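Stakum hand-held gripper kit - speaker notes
Speaker: Forough Alipour
Slot: 19 minutes plus questions

Slide 1 - Title

Thank Diễm Lý for the invitation. Say up front that Zuvthorpe paid for both kits and that Stakum has not seen the slides. Say what the talk covers: the hand-held unit, the charging dock, the recording software and the support contract. It does not cover training. Bahman has the training results and speaks after the break.

Slide 2 - What is in the box

The standard kit is one hand-held gripper, one dock, a sheet of printed markers, a calibration board and a license for the desktop software. We bought 2 kits in October. The second arrived without a calibration board. Stakum sent one after we wrote in, and it matched the first when we measured it.

Spare pads are sold separately. Order them with the kit. The lead time on pads was longer than the lead time on the kit itself.

Slide 3 - Who used it

Four operators, all from our own group, none with previous time on a hand-held unit. Each did five sessions. Elaheh Ebrahimi wrote the task sheet and kept the log. I did the setup and did not record, so what I say about handling comes from the log and from the operators.

Slide 4 - Setup

Walk through the order: charge, pair, calibrate, check the clock, record a throwaway clip. Pairing is quick. Calibration is where the time goes. The software asks for the board to be held at a set of angles and rejects a view without saying why. In our case it was glare off the floor most of the time. We moved calibration to a carpeted room and the rejections mostly stopped.

The clock check matters if you use two units together. The manual has it in an appendix. Do it every morning anyway.

Slide 5 - Side table task

Small household objects on and under a round side table, at a height that makes the operator lean or kneel. We picked it for the awkward reach. A bench task would have flattered the kit. Leave the slide up while explaining the reach problem.
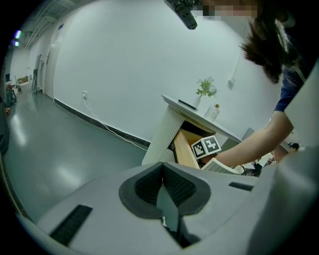
Side table task: plant and small bottle on the tabletop, marker cube against the box underneath.

Points to make with this slide up:

The housing takes a large share of the view. At the table you work over the top of it. Operators learned to bring the unit in with the notch pointed at the object and correct late.

Markers need to stay clear of the arm. Elaheh's rule on the task sheet was to look for the cube before starting the take and again before ending it. Takes that skipped the second look were the ones that most often failed tracking.

Cables on the floor are a trip hazard with this kit, as the operator is watching the object. Route them before the session.

Slide 6 - Handling

Grip force is set by the operator's hand, with no readout. For rigid objects that is fine. For thin plastic bottles the log has repeated notes about squeezing too hard. Stakum says a force readout is planned. Treat that as unconfirmed and do not buy on the strength of it.

Weight: acceptable for short takes. Operators asked for a wrist strap by the third session. We made one from webbing. (Bring the strap, pass it around.)

Slide 7 - Software

Recording is stable. We lost no takes to crashes. Export is slow, and it blocks recording while it runs, so a unit that is exporting is out of use. We exported over lunch and at the end of the day.

File naming cannot be changed before export. Zohreh Akbari wrote a renaming script, which we will share on request. It expects the default folder layout and will stop if it does not find it.

Slide 8 - Comparison with Plellov

Keep this short. We had the Plellov unit on loan for one session only, so there is no fair comparison of tracking. What can be said: the Plellov housing is narrower, its pads wore faster on our objects, and its export can run in the background. Price depends on the contract. Ask both vendors for a quote with pads included.

Slide 9 - Support

Our contact at Stakum answered within a working day on everything except the calibration rejections, which went back and forth for longer. The contract tier we bought covers remote help only. Mazandarani, the reseller, offers on-site visits at extra cost. We did not use them and have no opinion.

Slide 10 - Recommendation

Buy if you collect short manipulation takes indoors and can keep markers in view. Wait if you need force data. Budget for pads, and for half a day of setup per unit the first time.

Questions likely: battery life (we charged between sessions and never ran one flat, so no figure), left-handed use (one operator, no complaints logged), outdoor use (not tried).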